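In Praise of the Thin Pink Bag

I have a drawer full of plastic bags and I love it. There, I said it! Crinkly ones, cloudy ones, a few in that see-through pink that makes even a pound of onions look like a birthday present.

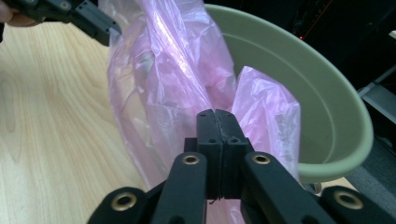
My friends are mostly tote people now, and I own totes too (18 of them at last count, which says something about how totes work). But a thin bag does things no canvas tote will ever do. It weighs nothing. It folds down to the size of a matchbook and rides in a coat pocket from February until you find it again in the fall. You can tie it shut with its own handles. And if it's the translucent kind, you can tell the lemons from the limes without opening it, a small pleasure I get several times a week.

The sound is part of it for me. My grandmother kept hers behind the pantry door, and that rustle meant she was packing something for us to take home – rolls, plums, a jar wrapped in two bags because she didn't trust one. I still double up jars. I've never had one break, so I'm not about to stop.

Where I part ways with the careless crowd is on using a bag once. That's a waste and I won't defend it. A decent bag should get at least 11 trips out of it before it lines the bathroom trash can, and mine often do better. The trick is in the opening. Don't claw at it. Pinch one fold near the top, rub the layers until they slide apart, then shake some air in. People stretch the handles and poke holes with their keys and then complain that the things are flimsy. Of course they are! You have to be a little gentle.

Margus Kazlauskienė, my neighbor across the hall, folds every one of his into a tight triangle. He has 128 of them in a shoebox, sorted by color, and he offered me the whole pink section when I told him I was writing this. I said no, then went back an hour later and took nine. I fold mine into triangles too these days, though my corners never come out as sharp as his.

The shop downstairs, Runach, still hangs its bags on a hook by the register, and the owner lets you skip one if you've brought your own. I wish more places did it that way. Keep the hook, ask the question, and let those of us with a pocketful of old ones show them off. Mine usually still smells faintly of last week's basil, and I wouldn't trade it.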